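Two arms, one bag, plenty of pencil cases

Jundance opened its Plostberg workshop to visitors in October, and 117 of us queued to watch two robot arms deal with school stationery. The invitation promised "the end of the packing bench". I kept my coat on.

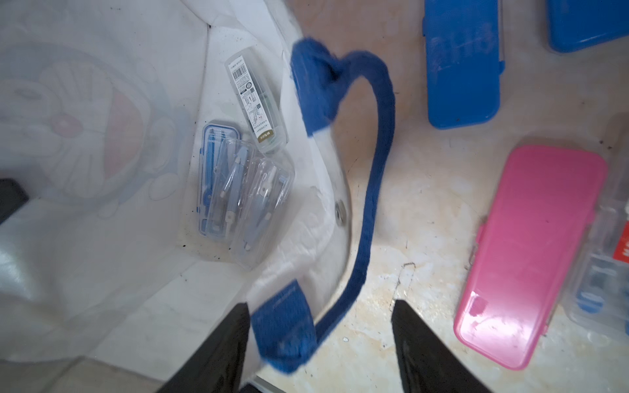
A compass set and a slim packet in the bag, pencil cases still on the floor.

Maite Mateos, who ran the demonstration, was frank that the bag is the hard part. Cloth sags and creases, and handles get in the way. Fair enough, but our members pack 400 orders a shift and their bags sag too. 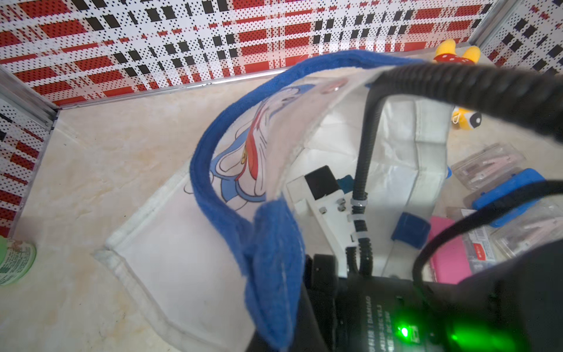
Quintana Packers' Club: Visits and Open Days

I asked what the whole set-up costs and was told it depends. I asked how often it drops things and got a leaflet. Hugo Llorente wanted to know who straightens the bag when it falls over, and I don't think he got an answer either.

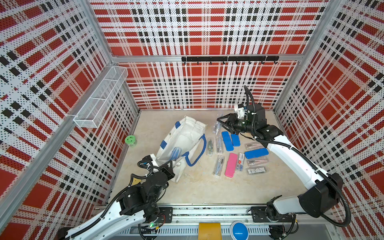 Next visit: Homason

Places are limited, so give your name to Oratile Nkosi. Bring your own sandwiches.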